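Kiltine Motors Adds Service Bays, Evening Hours

30 Mar 2018
By Priya Calloway

Kiltine Motors has opened an expanded service department at its Quispe Road dealership, adding four bays and a second alignment rack. The work took 15 weeks and was paid for by the dealership's parent company, Vikarora Auto Group.

Service manager Shahram Ebrahimi said the department had been turning away same-week appointments for much of the winter. In February the shop wrote 1169 repair orders, the most in any month since it opened.

"People were waiting nine or ten days for a brake job," Ebrahimi said. "We had the technicians. We didn't have the lifts."

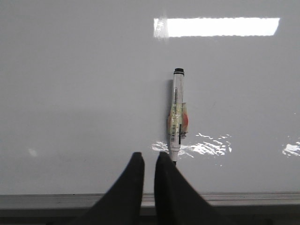

New hours and parts counter

The service drive is now open until 8 p.m. on weeknights. Saturday hours stay the same. Customers can drop off a vehicle after closing by using the key box beside the east door.

The parts counter has moved to the front of the building and now has its own entrance. Parts manager Homa Karimi said the stockroom can hold filters, belts, batteries and brake parts for most models sold at the store in the last ten years. Special orders usually arrive in two business days.
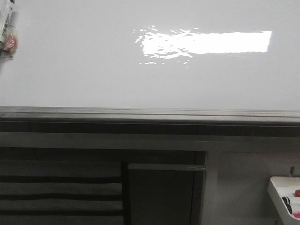

QUISPE ROAD, March

Kiltine employs 43 people, including six technicians hired for the new bays. Lindalva Honorato, who supervises the evening shift, said two more openings will be posted in the spring. Applicants need at least one year of shop experience.

The dealership will also begin servicing delivery vans for Hivora, a local courier company with nearly 300 vehicles. That work will be done mostly after 5 p.m. 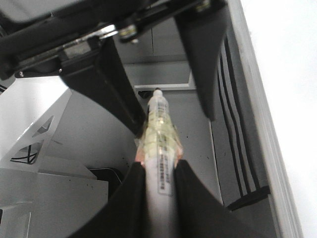
Retail customers will keep priority for daytime appointments, Ebrahimi said. Oil changes and tire rotations can still be done without an appointment until noon, and the shuttle will continue to run within eight miles of the store.

Prices for routine maintenance are not changing. Coupons mailed to customers this winter will be honored through the end of May.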